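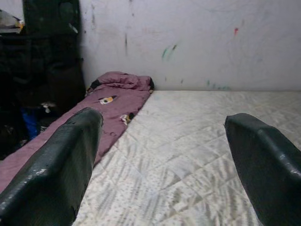

The acceptance criteria for bed-making ran to 5 pages. Chunhua Fang had written most of them in December, before anyone at Cindum had tried to meet one.

"Item 2," she said. "Blanket flat, edges parallel to the mattress within a hand's width."

"Whose hand?" said Imre Fodor.

She wrote that down as an open question.

They were on the fourth day of trials at the Vaughan apartment. The rate so far was acceptable for towels, poor for pillowcases, and undefined for blankets. Undefined meant that the arm had moved a blanket and the two of them had failed to agree on whether the result was better than the start. Imre scored it a pass. Chunhua scored it a relocation.

The difficulty was well documented. A cup has one shape. A blanket has as many shapes as there are ways to drop it, and the planner had to guess at the underside of every fold. When it guessed right, the fingers closed on a single layer and lifted. When it guessed wrong, they closed on three layers, or on the mattress cover, and the force limit tripped. Imre had a spreadsheet with 700 grasps in it. The column headed "cause" said "fabric" in most rows.

"Panetbridge wants a number by Monday," he said.

"Which number?"

"Minutes per bed."

Chunhua looked at the log. The best run had taken 220 seconds, from first contact to release, and had ended with the blanket straight and one corner tucked under itself. She had fixed the corner by hand, which took less time than noting that she had done it.

"Do we count the corner?" she asked.

"Item 4 says no human contact."

"Then we don't have a bed."

Imre saved the spreadsheet and opened the door to the hall. Mared Morris, whose apartment it was, stood there with her coat on. She had been promised the room back by six.

"Is it finished?" she said.

"The session is," said Chunhua.

Mared took hold of the blanket at one end, shook it once, and let it fall across the mattress. She pulled the near side down and went to find her keys. Imre had not stopped the timer. It read nine seconds, and he looked at it for a while before he cleared it.

"She didn't check the underside," he said.

"No."

"She didn't look at it at all."

Chunhua turned back to the criteria. After item 5 she added a line about shaking, then a note that the arm's present speed limit did not allow it, then the date by which someone would have to ask whether the limit could be raised. She left the date blank and started packing the cables.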